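Jetov 5 Handheld Turbidity Meter Review | Penholm Water Notes

The Jetov 5 arrived in a carrying case nicer than my luggage. Inside are the meter, five sample vials, a bottle of silicone oil and a manual that devotes two full pages to the carrying strap and one paragraph to calibration. I bought it for $400 to replace an Esquivel that had started reading the same number for tap water and pond water.

Our system at Brunport is small: one well, one filter building, 209 connections. I take grab samples at seven in the morning, before coffee, so an instrument has to be simple enough for a person in that condition. The Jetov mostly is. Wipe the vial, line up the mark, close the lid, press the big button. A reading comes up in 7 seconds and stays on the screen long enough to write down, a courtesy the Esquivel never extended.

Low-range readings are where it earns its keep. On finished water it repeats well from one vial to the next, provided you wipe the glass like you mean it. One fingerprint and you will believe your filter has collapsed. I believed this on a Monday and backwashed for no reason at all.

Now the complaints. The lid hinge is thin and squeaks. The battery gauge has two moods, full and dead. The data log exports to a spreadsheet with the dates in a column so narrow you would think they were paying by the inch. And replacement vials are priced as if hand-blown by monks.

Calibration takes longer than the manual claims, mainly because the meter makes you start over if you open the lid early. I opened the lid early. Twice.

Would I buy it again? Yes, grumbling. If you only test raw water, get something cheaper. For finished water at a small plant, it does the job and fits in one hand.

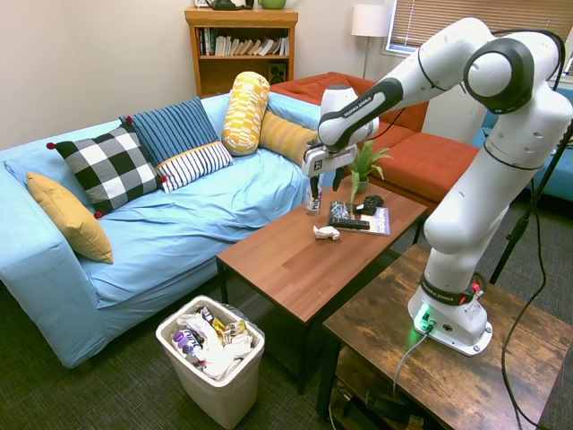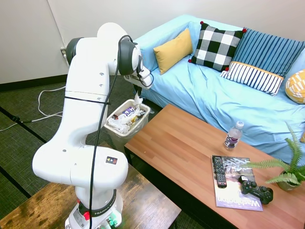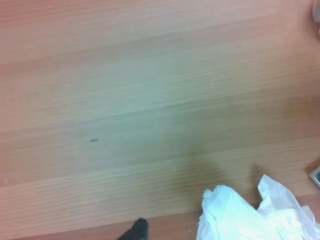 Coffee table and gripper, first photo; trash bin, second; wood grain up close, third.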